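It's November, the garage is too cold to paint in, and so the arm has moved indoors for the winter. Those of you who have been reading since the chicken-door project will know I can't leave a thing alone once it half works, and this one has been half working since spring.

A quick recap for anybody new (hello!). I've been building a small picking setup — an arm, a gripper with a little camera riding along on it, and a stretch of aluminum rail to keep the whole business from wandering. Chang-ho Baek talked me into the rail. I had been clamping everything down and re-measuring each time I bumped it, and he watched me do that for one evening and went home and came back with an offcut. I named the arm Zoldale, after a street I lived on as a student, and the name has stuck even with people who have never been there.

Up to now it has only picked up wooden blocks, and blocks are very forgiving. What I wanted next was something small and slippery that came in different shapes, and Fiorella Greco, bless her, had a drawer of old flash drives she was happy to lend. Some are plain sticks, some have swivels, and they all lie flat in a teal plastic bin with nice round corners. The white ones have given me the most trouble by far. 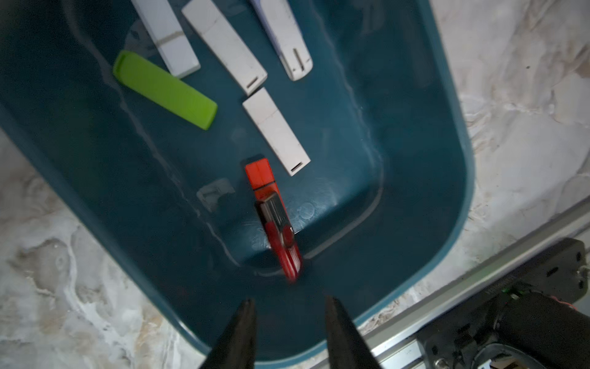 ## What I changed

I spent 18 evenings on the approach angle, and I would like at least half of them back. I had the gripper coming in square to the bin, which sounds sensible until you remember that nothing in the bin is lying square to anything. Now the wrist turns to match the drive first and only then goes down. Mayu Hirose suggested this back in the summer and I told her it was overkill, so — sorry, Mayu, you were right, and I owe you lunch.

The other change was speed. I slowed the last 2 centimeters of travel right down, and it's so much more pleasant to be in the room with! My old setting made me flinch every time, and the dog had stopped coming in altogether.

I also rewrote the bit of code that decides which drive to go for. It used to pick whichever one it felt surest about, and now it prefers one with some clear floor beside it. When they huddle up together at one end, like the green, white, lavender and gray ones, it has to think a good deal harder, and I usually go and put the kettle on.

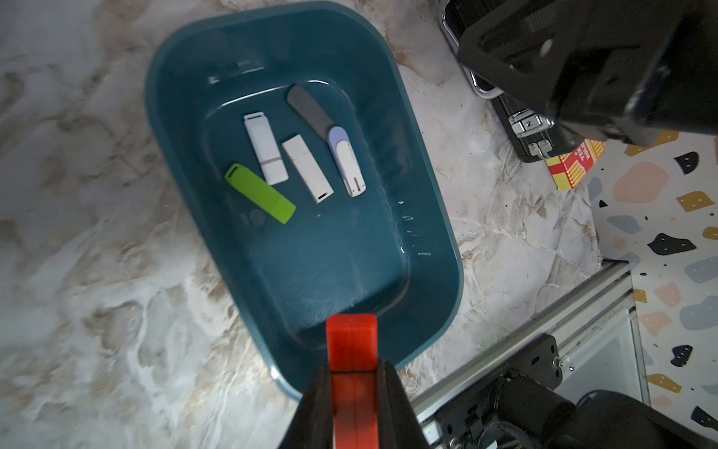 *Five drives in the bin and the red finger pad down at the rim.*

My best run so far is 19 clean picks before a miss, late at night, with only me there to cheer. I haven't matched it since. Next I want to try a softer pad, and Josefina Iturra has promised me a scrap of silicone sheet if I can get over to her place before the roads ice up. If any of you have cut that stuff neatly at home, please tell me how you did it, as my last attempt with kitchen scissors looked chewed.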